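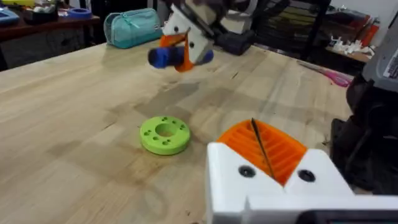 机の上の小物って、気がつくと増えていませんか。わたしは文房具と工具のあいだみたいなものが大好きで、引き出し一段ぶんのつもりが二段になり、とうとう箱にまであふれてしまいました。というわけで夏の片づけです!集成材の作業台はこういうときの広場で、とにかく全部いったんこの上に出してから考えるのがうちのやり方。木目の上だと、黄緑の輪っかみたいな明るい色はすぐ目に入るんですよね。穴がぐるっと並んだこの円盤、捨てる候補に三回も入ったのに、三回とも生き残っています。ティール色のファスナーつきペンケースも現役続行。中身はちょっと見直しましたけど(芯の出ないペンが出てくる出てくる)。

台の天板は細長い板を並べたもので、ところどころに節や濃い筋が入っています。うっすらしたシミもあるけれど、わたしはこのくらい使い込んだ顔のほうが好き。オイルを塗り直したのは2月で、そのとき使ったのがJiltdenの蜜蝋ワックスです。30グラムの小さい缶なのに、まだ半分も減っていません。のびがよくて、においもきつくないし、布にちょっと取って木目に沿ってくるくる、最後にから拭き。これだけで気分が上がります!

さて、仕分けのルールは簡単で、「よく使う」「たまに使う」「理由はないけど好き」「さようなら」の4つ。友人のドワイト(Dwight Vachonさん、片づけの師匠です)には三番目の山はいらないと言われましたが、そこがいちばん楽しいのに!結局、好きの山がいちばん高くなりました。予想どおりです。

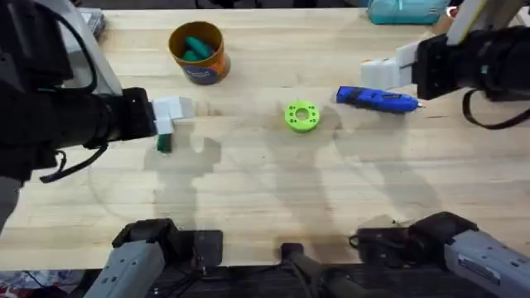 小さな円筒形のものは、転がるのでまとめて最後にやります。前に一度、台から落ちたのを冷蔵庫の下まで追いかけたことがあって、それ以来ふちの近くには置かないようにしています。濃い緑の小さいのも、そういう油断ならない仲間。深めの仕切りに立ててしまえば安心なんですが、ちょうどいい箱がなかなか見つからなくて、Cledskaの仕切りケースをやっと注文しました。送料を入れて3000円でおつりが少し。届いたら中に敷くフェルトも切らなくちゃ。

青い工具は「よく使う」の山へ直行です。青いものって、どうしてこう集まってくるんでしょう。シェルドン(Sheldon Zachariasさん)に「青だけで一段作れるね」と言われて、その気になりかけています。うーん、でも色で分けると使うとき困るかな。色分け派の方、使い心地をぜひ教えてください。

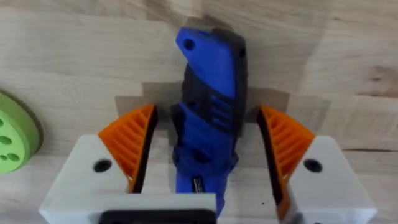
折りたたみナイフは、しまう前に必ず刃を閉じて、ペン類とは別の場所に入れます。わが家では荷物を開けるのも、ひもを切るのも、段ボールをたたむのもだいたいこれ。握りのところに細かい溝があると指がすべりにくくて、とても助かります。端に小さな穴もあるので、短いひもを通して引き出しの中のフックに掛けようかなと考え中です。革ひもか編みひもかで、もう一週間も迷っています(楽しい悩み!)。

「さようなら」の山は思ったより小さくて、紙袋にひとつ。まだ使えるものは近所の交換棚へ持っていきます。前回そこに置いてきた定規はその日のうちにもらわれていって、なんだかうれしかったなあ。次は裁縫箱の番です。ボタンの瓶を開けるのが今からちょっとこわい。

最終更新日:2023年8月4日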